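Prilgate Handset Endurance Set
Data card and README

Version 4, released 6/22/21
Maintained by the Prilgate mobile testing group

Summary

The Prilgate Handset Endurance Set is a collection of battery and charging logs from consumer smartphones. It contains over 4,000 test sessions recorded under fixed laboratory conditions. Each session follows one handset from a full charge down to automatic shutdown, or from shutdown back to a full charge. The set is intended for reviewers, repair businesses and students who wish to compare battery behavior across models and software releases.

The set does not rank handsets. Scores published by third parties on the basis of these logs are the responsibility of those third parties.

Contents

The release is divided into two folders. The folder named "drain" holds discharge sessions, and the folder named "charge" holds charging sessions. Each session is stored as one comma-separated text file, with a matching notes file that records the handset model, the software build, the screen brightness and the room temperature.

The columns in each session file are:

time_s – seconds elapsed from the start of the session
level – battery level as reported by the operating system, in percent
volts – battery voltage, where the handset reports it
temp_c – battery temperature in degrees Celsius
screen – on or off
task – the name of the workload running at that moment

Empty cells mean that the handset did not report a value. They should not be read as zero.

Test procedure

Handsets are reset to factory settings before the first session and updated to the software build named in the notes file. Automatic brightness, location services and background app refresh are switched off. The SIM tray is left empty for all Wi-Fi sessions. Screen brightness is set with a light meter, as the brightness sliders on different models are not comparable.

Four workloads are used: web browsing, local video playback, video calling and a 3D game loop. The browsing workload was written by Murali Raju and loads a stored set of pages from a local server, so that changes to live websites do not affect the results. The game loop uses the Nirka engine at its default settings.

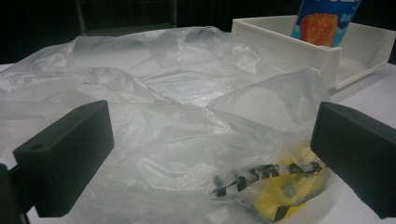 Mirjam Smits asked, during review of the January draft, whether sessions that stop at 85 percent should be kept in the charging folder at all, given that several recent handsets hold there overnight by design. The group decided to keep them. They are marked "held" in the notes file and should be left out of any calculation of time to full charge.

Charging sessions use the adapter supplied by the manufacturer. For handsets sold without an adapter, the Choo wall charger is used with the cable from the handset box. The adapter is named in every notes file – users comparing charging times should filter on this field first.

Known issues

Battery level is reported in whole percentage points, and some models remain at 100 for a long period after the charger is removed. Discharge curves for these models appear flat at the start.

Sessions from the Sisesham test room in version 3 carried a clock error that shortened long video playback runs. The affected files have been withdrawn and the tests repeated. Anyone still working from version 3 is advised to replace the full "drain" folder.

Handsets with a high refresh rate were tested at 90 Hz where that option was offered. Where the setting was adaptive only, the notes file says "adaptive" and no rate is given.

Privacy

No personal handsets were used. Test accounts were created for the purpose, and serial numbers have been removed from all files.

Terms of use

The logs may be copied, modified and used in published work, including commercial work, provided that the set and its version number are named. The stored web pages used in the browsing workload are not part of the release and cannot be supplied on request.

Corrections

Errors should be reported to Vimala Annamalai, with the file name and the row in question. Corrected files are issued with the next numbered version and listed in the file named CHANGES. Requests for additional handset models go to Narayanan Murthy – loans are considered when the unit can be kept for the full series of workloads.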